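Werkstattbuch Trerkitz, Oktober, Eintrag Frühschicht

Beginn 6:10 Uhr. Programm Korken/Flaschen auf dem Stand von gestern Abend geladen, nichts verändert. Greifkraft blieb, wie sie war. Naturkork fühlt sich für den Finger jedes Mal anders an, der eine gibt nach, der nächste bröselt am Rand. Mit den Kunststoffstopfen von Bakilana hatten wir das Problem nie, aber die will Almont für die Hausabfüllung nicht haben.

468 Zyklen bis zur Pause, davon 10 Abbrüche. Die meisten beim Ansetzen, wenn die Flasche schräg steht und der Hals nicht dort ist, wo das Programm ihn erwartet. Klares Glas macht es nicht leichter. Wer von Hand verkorkt, korrigiert so etwas, ohne hinzusehen. Dem Arm muss man es beibringen, und das dauert.

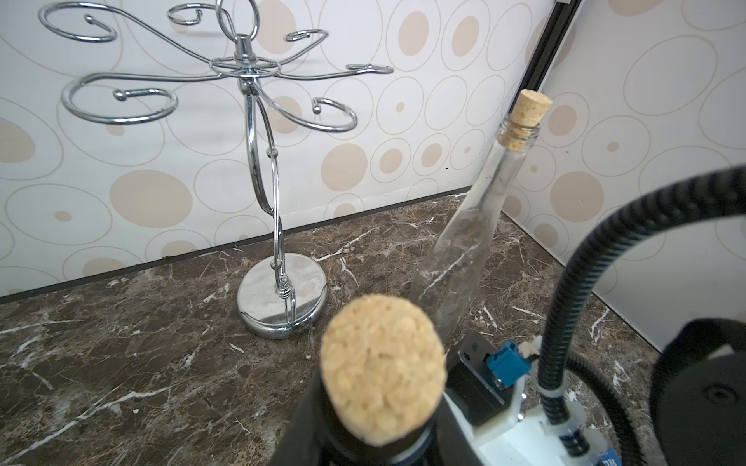 Zur Arbeitsteilung, weil es gestern in der Runde wieder Thema war: Das Verkorken von Hand fällt in der Frühschicht weg, sobald Trirnton die Abnahme unterschreibt. Zwei Leute wechseln dann in die Sichtprüfung und zum Packen. Am Handplatz bleibt eine Person für Sondergrößen und für alles, was der Arm ablegt. Die Kollegin, die bisher dort saß, hat seit dem Sommer Schmerzen im Daumengelenk und ist froh darüber. Der Kollege von der Spätschicht sieht es anders. Er sagt, am Prüfplatz schaut man acht Stunden auf Glas und redet mit keinem. Das stimmt, und wir haben dafür noch keine Lösung. Vorschlag: Wechsel alle zwei Stunden zwischen Prüfen, Packen und Handplatz. Muss mit der Schichtleitung besprochen werden, steht noch offen.

Neu ist auch, dass jemand den Arm freigeben muss, wenn er stehen bleibt. Bisher machen das nur wir aus der Werkstatt. Heute stand er von 9:20 bis 9:45 Uhr, weil wir beide im Lager waren. So geht das im Betrieb nicht. Die Leute an der Linie brauchen die Einweisung und die Berechtigung, auch die Aushilfen. Und wer das übernimmt, sollte es in der Lohngruppe merken. Habe ich so weitergegeben, Antwort steht aus.

Nach der Pause 317 Zyklen, Abbrüche nicht getrennt notiert, bitte morgen wieder Strichliste führen.

Offen:
Schlauchführung am Handgelenk bei voller Drehung beobachten.
Korkstaub an den Fingern, Reinigung nach jeder Schicht in den Plan aufnehmen.
Kiste 616 mit den kürzeren Korken nicht mit der Standardware mischen.
Einweisungstermin für die Spätschicht.

Ende 14:05 Uhr, Arm in Ruhelage, Druckluft zu.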